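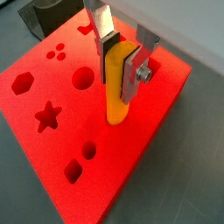
About the Zekeo Baseball School

The Zekeo Baseball School teaches baseball to boys and girls of school age and offers evening instruction to adults. The School operates through the year, with outdoor sessions from spring to early fall and indoor sessions from November until the fields reopen. It is governed by a board of directors, and its daily work is led by the Head of Instruction, Jong-dae Sung.

Our Purpose

The School exists to give players a sound education in the game. By this we mean the ability to throw, catch, hit and run the bases correctly, together with a working knowledge of the rules and a grasp of what each position on the field is asked to do. Students who wish to play at a higher level receive the preparation they need. Students who simply wish to play well with their friends are taught with the same attention.

Enrollment is open. The School does not hold tryouts for its general program, and a student's place in a class is decided by age and by a short assessment of skills held in the first week of each term. The assessment places students with others of similar experience and has no bearing on whether they may attend.

History

The School began as a summer clinic on the lower field at Sirkach Park, where a small group of former high school and college players offered morning lessons in infield play. The lessons were confined at first to fielding ground balls and making the throw to first base. Parents asked for batting instruction in the second summer, and pitching was added once the School was able to have a proper mound built.

For several years the clinic had no indoor space and closed with the end of the outdoor season. This changed when the board took a lease on the former Clernari warehouse, a long single-story building with enough ceiling height for batting tunnels. The conversion of the warehouse allowed the School to offer instruction in winter, and the present calendar of three terms dates from that time. The building is still called Clernari by students and staff, although its name on the lease and on our correspondence is the Zekeo Indoor Center.

The adult evening program was opened later, at the request of parents who had spent a number of seasons watching from the bleachers. It now has its own teaching staff and its own rules of enrollment, described below.

Programs

The Foundation Program is intended for younger players and for older players who are new to the game. Classes meet twice each week. Students learn the grip, the throwing motion, the ready position in the field and a level swing, and they play a short game at the close of every session. Scores are not kept in Foundation games. Softer training balls are used until the instructor in charge is satisfied that the group can catch and throw safely.

The Intermediate Program introduces positions. Each student spends part of the term in the infield and part in the outfield, and no student is assigned to one position for a full term. Instructors at this level give a good deal of time to matters that are easily neglected in team practice, among them the relay throw, the rundown, backing up a base and the correct way to leave first base on a fly ball. Students are also taught to keep a scorebook.

The Advanced Program prepares players for high school and travel teams. Students select a primary and a secondary position in consultation with their instructors. Pitchers and catchers attend an additional weekly session. All pitchers in the Advanced Program follow a written throwing schedule, and instructors have the authority to remove a pitcher from a session at any point. That decision is not open to appeal by the student or the family.

The Third Base Course is a short course offered once a year, usually late in the indoor season. It has been part of the School since its first years and reflects the interest of several of its founders in that position. The course covers the slow roller, the backhand play, the bunt defense and the long throw across the diamond. It is limited in size and is open to students in the Intermediate and Advanced Programs.

The Adult Evening Program meets at 7:30 p.m. at the Indoor Center and at Sirkach Park in the warmer months. No previous experience is required. Adults who have been away from the game for some time are advised to begin with the introductory section, where the first weeks are given over to throwing and conditioning.

Approach to Instruction

Instruction at the School follows a common outline prepared by the Head of Instruction and reviewed before each spring term. The outline sets out what is to be taught at each level and in what order. It does not dictate how an individual instructor must run a session, and visitors will notice differences in manner from one field to the next - some instructors talk a great deal and some very little.

We ask all instructors to observe certain practices. Corrections are made one at a time. A student who is asked to change a grip or a stance is given several sessions to become used to the change before anything further is altered. Drills are kept brief so that students are not left standing in long lines. Running is never used as a punishment.

Written progress reports are issued at the end of each term. The report describes what the student has worked on and what should be practiced at home. It carries no grade or ranking, and the School does not release reports to coaches or scouts without the consent of the family.

Facilities

The Indoor Center contains batting tunnels, 2 pitching lanes with regulation distances marked for each age group, and a turf infield area used for ground ball work. There is a classroom at the north end of the building, where rules classes and scorekeeping lessons are held. The front office is located beside the main entrance, and parents are asked to check in there when collecting a student early.

Outdoor instruction takes place on the fields at Sirkach Park, which the School uses by seasonal permit. The lower field has a full-size diamond and a grass infield. The upper fields are smaller and are used by the Foundation and Intermediate Programs. There is covered seating for 200 spectators at the lower field.

The School also maintains the Rana Reading Room, a small library of books, rule guides, scorebooks and printed programs relating to the history of baseball. The collection holds 900 items, with particular strength in the Negro leagues, in early barnstorming teams and in the women's professional game. Much of it was given by families in the area. The Reading Room is open to students and their parents before and after scheduled classes, and researchers may visit by appointment. Materials may not be borrowed, but copies of most items can be made at the front office.

History in the Curriculum

Every student in the Intermediate and Advanced Programs attends a series of talks on the history of the game. The talks are held in the classroom at the Indoor Center on days when weather or field conditions prevent outdoor work, and at set times in the winter term. Subjects include the development of the rules, the growth of the leagues, the years of segregation in professional baseball and the players and owners who built teams of their own in that period. Students in the Advanced Program prepare a short presentation on a player, a team or a ballpark of their choosing, using the Reading Room where possible.

Staff and Governance

Jong-dae Sung has served as Head of Instruction since the opening of the Indoor Center. He came to the School as a catching instructor and continues to teach the catchers' session in the Advanced Program. He is responsible for the hiring and training of instructors, the common outline and the assessment of new students.

All instructors complete a background check and hold current certification in first aid. New instructors assist in the Foundation Program for a full term before taking charge of a class. Former students may apply to serve as junior assistants once they have completed the Advanced Program.

The board of directors meets each term and is responsible for the finances of the School, its leases and permits, and its policies on conduct and safety. Two seats on the board are reserved for parents of current students. Minutes are available for reading at the front office.

Tuition and Assistance

Tuition is charged by the term and is due before the first class. Families with more than one child enrolled pay a reduced rate for the second and each additional child. The School keeps a fund for tuition assistance, and applications are considered in confidence. Gloves, helmets and catching equipment may be borrowed without charge from the equipment room for the length of a term. Students must supply their own shoes - metal cleats are not allowed at any level or at either location.

Visiting the School

Prospective families are welcome to observe a class before enrolling. Visits should be arranged in advance with the front office, which is open on class days from 2:00 p.m. until the close of the final session. Visitors to the Indoor Center are asked to remain behind the netting while the batting tunnels are in use.

Questions concerning enrollment, tuition assistance or use of the Rana Reading Room may be directed to the front office in person, by telephone or in writing.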